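The Patience of a Spare Hand

Dace Venckus has picked up the same lens cap 174 times since lunch, and she would like it noted that she is getting worse at it.

"The first 12 are beautiful," she says. "Then you start thinking about your elbow. Once you've thought about your elbow, it's over."

Venckus records demonstrations for Tundix, a small outfit on the second floor of a former shoe warehouse in Kemstead. Her tool is a hand-held gripper with a camera on it. She squeezes, it closes, she carries something somewhere, she lets go. The recordings are then used to train an arm called Lakatos, which lives across the hall and has so far learned to sort small parts at the speed of a man reading the instructions.

She came to the job from theater props, where she spent nine years putting teacups exactly where an actor expected them. I asked whether that helped. "It helped me get hired. After that it was a problem. I was too neat. Every cup went down in one move, and Lakatos never saw anybody fix a mistake. So the first time it missed by a bit, it just stood there like a guest who's forgotten your name."

Now she makes mistakes on purpose. She comes in too far left and corrects. She nudges the part, backs off, tries again. The team keeps a tally of these on a whiteboard under the heading "Good Bad Ones," which stood at 42 when I visited.

Before the hand-held tool there was remote control. Tundix bought a rig from a company called Jumitz, with two levers and a foot pedal, and Venckus drove the arm from a chair for most of a year. She does not miss it. "You move, and then the arm moves, and in between you have time to regret things." A task she could do by hand in four seconds took her nearly a minute. She still uses the levers for jobs where the reach of the real arm matters, such as anything at the back of a shelf.

On her table the setup is plain: white surface, a divided tray in smoky see-through plastic, and whatever she is meant to be moving. She starts each take with the fingers wide open.
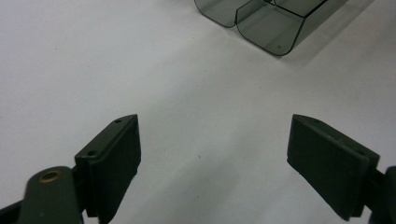 The hand-held gripper, open, at the Tundix table in Kemstead.

What does she think about, all afternoon? "Radio plays. Soup. I did 613 takes of one drawer in November and I planned an entire kitchen."

She has watched Lakatos copy her, including a small pause before it lets go that she swears she doesn't have. Her coworkers have played her the recordings. She has it.

"So they asked if I could stop," she says, reaching for the lens cap. "I said I'd try. It's in there 613 times from the drawer alone."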